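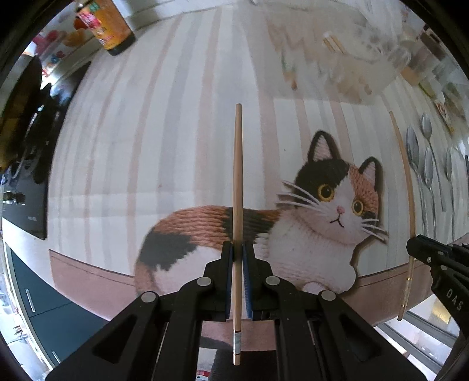

A chopstick held upright in a hand-held gripper, with the calico cat print behind it.

Workshop Wiki > Robots > Home builds > Table setting

Last edited in May by the Bolley workshop editors

Table setting (home robotics)

Table setting is a task in amateur robotics in which a home-built machine puts cutlery where a person would have put it, at many times the effort. It is popular in shared workshops and at kitchen tables, partly for the cheap materials and partly for the low cost of failure. A dropped spoon can be picked up again. The name covers both the finished behavior and the long stretch of work before it, during which most tables get set by hand as usual.

Origins

The version described in this article comes from the Courtois build, a two-armed tabletop robot begun at the Bolley shared workshop in Zirnberg. The first plan called for cups. After 13 cups the plan called for chopsticks.

Early code moved the arms through fixed positions typed in by hand. This worked well until somebody moved the table. The builders then switched to learning from demonstration, where a person does the job with hand-held grippers while cameras record it, and a program is trained on the recordings. The person needs patience and a tolerance for feeling clumsy at something they mastered as a toddler.

Materials

Chopsticks and spoons are the usual starting set. A chopstick is thin, tapers toward one end and will roll if given any encouragement. Two parallel fingers can hold it firmly and still let it pivot, so a grip that looks fine from the side may send the tip wandering. Spoons stay put better, but a polished bowl reflects the lights, the ceiling and the gripper itself - a lot of scenery for a vision program to sort through.
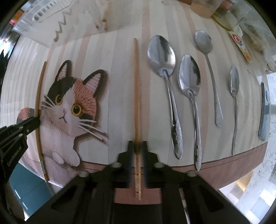

Patterned mats divide opinion. A plain mat makes the cutlery easier to pick out, and a busy one is closer to what people own. The Courtois notes come down on the side of the busy mat, with stripes as a handy check on whether a chopstick has been laid straight. The notes take no position on cats.

Practice

Builders generally begin with one object and one destination, then add a second hand once the first can be trusted. The Courtois builders set a goal of 1,000 recordings and raised it to 2,000 after looking at the results of the first 1,000. Recordings that end with cutlery on the floor are kept in a separate folder, which has grown nicely.

Related builds

Koston, a one-armed cousin from the same workshop, was meant to clear the table afterward. It can grip a spoon and lift it. Putting it down is listed as a planned feature.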